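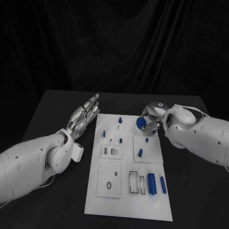 Brisa Ledesma nous écrit que, pour elle, une insertion ratée reste une insertion ratée, et qu'elle ne voit pas ce qu'on gagne à garder ces essais-là dans les données. Merci Brisa, je commence par toi !

Pourquoi garder les échecs ?
Parce que Plaka, notre méthode, apprend surtout la correction : le petit recul, le nouvel angle, la deuxième tentative. Sur 2,973 démonstrations, j'en ai gardé près de 37 % avec au moins une reprise - et je ne le regrette pas du tout.

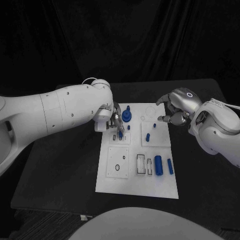
Tige bleue dans la pince, à l'aplomb de la fente de droite.

Main ou pince, ça change quoi ?
Moins que je ne pensais ! On entraîne une seule politique, et l'outil est donné en entrée. Chez Drarkholm, ils préfèrent deux modèles séparés (on en discute souvent, sans jamais tomber d'accord). Pour ma part je trouve que le modèle commun rattrape mieux les pièces de travers,
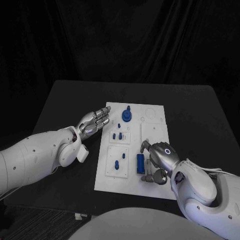
surtout quand le jeu est serré. Avec les cylindres, l'écart entre les deux approches est minuscule.

Combien de temps dure l'entraînement ?
Comptez 16 heures chez nous, 14 si vous partez des poids publiés en janvier.
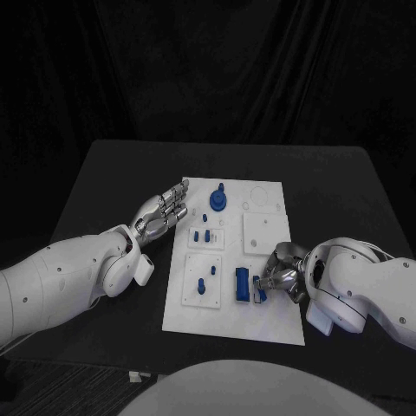

Si vous changez de planche, réentraînez seulement la dernière couche, ça suffit pour démarrer. Le code s'appelle Vikis, et les questions pénibles sont les bienvenues.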